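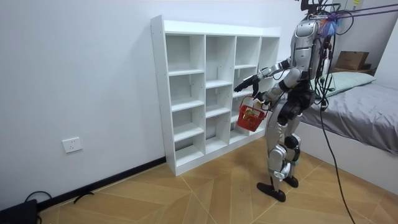
White cube shelf, 4 columns: baskets in every hole, or leave some open?

Posted in: Storage and Small Rooms

dalia_s
Nov 18, 2020
Hello all. I have finished to paint the small room (white, all walls) and the tall cube unit is now standing against the back wall. It is glossy white with four columns, and at this moment all the cubes are empty. I want to decide the system before I put the first thing inside, because in my old apartment I did the opposite and it took me the whole of October to find the scissors.

The room will be for sewing, for the papers of the house, and for my daughter's craft things. I have bought one small red basket with a wire handle to try. My question is: do I buy the same basket for every cube, or only for the low ones? My budget is 80 for everything, so I cannot make a big mistake.

Also, is it necessary to fix the unit to the wall? It has a base that sits directly on the floor and it feels quite heavy to me.

Please excuse my English, I write slowly and I check the words.

moodley_lane
Your English is fine. Fix it to the wall. Don't ask, just do it. Tall unit plus a child in the house, there is no other answer.

ilham.amrani
I agree with moodley_lane about the wall. Two brackets in the top panel, with the correct plugs for your type of wall. If it is plasterboard, look for the studs first.

For the baskets I say every cube. I had open cubes for three years and it always looked like a shop after a sale. With baskets you throw the things inside and the room is calm.

Zerouali_I
I must disagree with Ilham, with respect. If every cube has a basket, you don't see anything and you forget what you own. My wife and I did this with a unit from Nerkora. After one year we had three rolls of the same tape and five tubes of glue, all bought new because we did not find the old ones.

My proposal: the low cubes with baskets, for the child. The cubes at eye level open, with fabric folded and books. The top row for things of one time in the year.

ilham.amrani
You can put labels, Ismail.

Zerouali_I
We had labels. The labels said "various."

dalia_s
Thank you for the fast answers. The wall is brick behind the plaster, so I think the brackets will be easy. My brother has the drill and I will ask him.

I understand both opinions. One detail I forgot: on the side panel there is a row of small drilled holes, the type for shelf pins. Does it mean that I can move the boards up and down? I would like one tall space for the fabric rolls.

latifa_elk
Be careful with this. On many units like yours, some boards can move and some boards hold the whole thing together. If you take out a fixed one the unit can lean to one side. Look below the board: if it only rests on pins, you can move it. If it has screws or a cam lock, leave it in place. The instructions usually show which ones are fixed.

For the rolls I would not use a cube at all. Put them standing up in a tall bin in the corner beside the unit. In a cube they always stick out and somebody walks into them.

moodley_lane
Seconding the bin for rolls. I use an old umbrella stand.

aicha.soliman
I want to speak about the basket with the handle, because I think this is the most important question here and everybody passed over it!

A handle that stands up needs height. Before you buy more of them, put your red one inside a cube and see if the handle folds down, and if you can take the basket out without scratching the board above. I bought 21 baskets from Vulleck in one order and the handle touched the board every time. Now there is a gray line on the edge of each one. On glossy white you see everything.

But a handle is also very good for carrying. My son takes his basket to the kitchen table, he works there, and he brings it back (almost always). A box without a handle he never brought back. So for the child I would still choose a handle, if it goes flat.

dalia_s
Aicha, this is very useful. I will test it tonight. I had only looked at the color.

How do you clean the glossy boards? I can already see marks from my fingers.

aicha.soliman
Soft cloth, warm water, one drop of dish soap, then a dry cloth immediately after. No scouring sponge. I ruined a door like this.

flallton_fan
Different opinion, and I know it will not be popular. Leave half of it empty for the first months. People buy a big unit and then they buy things to fill the unit. I keep a whole column free and I use it for whatever is in progress: the parcel that must go back, the trousers that need a button.

ilham.amrani
In my house a free column would be full after two days, and with things that don't belong to me.

flallton_fan
Then you need a door, not a basket.

latifa_elk
About the weight: papers are much heavier than people think. Put the files at the bottom, and light things at the top. It helps the stability too, but it does not replace the brackets.

And please measure the inside of the cube, not the outside. Width, height and depth, with the tape at the front and again at the back. I returned a full set of boxes from Flallton because they were too wide by the thickness of a coin.

dalia_s
I come back with the results. The handle of the red basket goes down flat, but only to one side, and then it goes in without touching. The space above is small, so I must pull it out with a finger on the rim. For my daughter it is OK, she tried it many times and found it funny.

I looked under the boards as Latifa said. The middle ones in each column have screws. The others are on pins. I will not move anything for now, and the fabric rolls will go in a bin.

My plan: low cubes with the same basket as this one, papers also low but in the column nearest to the door, two rows open for fabric and books, top row for the Christmas things and the suitcase straps. One column I will leave free until the new year, to see if flallton_fan or Ilham is right.

Zerouali_I
Good plan. Will you put labels?

dalia_s
Yes, but the word "various" is forbidden.

moodley_lane
And the brackets?

dalia_s
My brother comes with the drill tomorrow after work. I will not put any papers or books in before that.

aicha.soliman
Ask him to hold the vacuum cleaner pipe under the hole while he drills, or you will have brick dust on all your new white paint.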